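How I line up gripper width with wrist video before training

I've been asked a few times how I get from a pile of handheld gripper recordings to something a policy can learn from, so I'm writing it down (mostly for future me!). The job is small: every video frame needs a finger opening to go with it, and the two streams never start at the same moment.

First, get your zero and your full-open values. I run the Kimmont loader on one short clip, open the fingers all the way, hold for 2 seconds, close, and repeat. The tracker spits out raw widths and I keep the median of each hold.
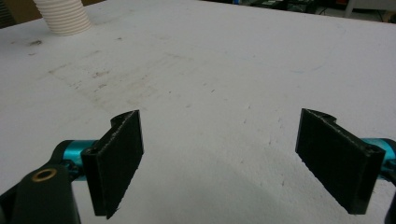 What if the raw width jumps around while the fingers are still? Smooth it with a short median filter, and keep the window small so that quick closes don't get flattened.

Next comes the time offset. I take the speed of the fingers from the video and the speed from the width log, slide one against the other, and keep the shift with the best match. Search 10 frames either way to begin with. If the best shift lands right on the end of that range, widen the search and run it again, because you haven't found the peak yet.

My last batch had nearly 3,000 clips going in and 2,362 coming out. Most of the rejects were clips where the fingers barely moved, so there was nothing to match on. I used to try rescuing those by hand... don't, it eats a whole evening. 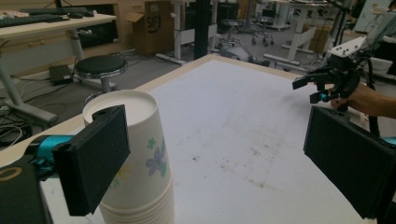 Once each hand is lined up with its own log, you still have to line up the hands with each other. I pick one as the reference clock and move the other onto it in Arkstead, then scrub through a few clips by eye. With a second gripper in view across the table it's easy to check: find a moment when its fingers start to move and see if that hand's width curve moves on the same frame. Also look at the width near a stack of nested paper cups, where I'd never accept a reading of fully closed with the stack between the pads.

Save the offset in the clip's header and leave the raw files alone. I overwrote mine in March and had to export everything again.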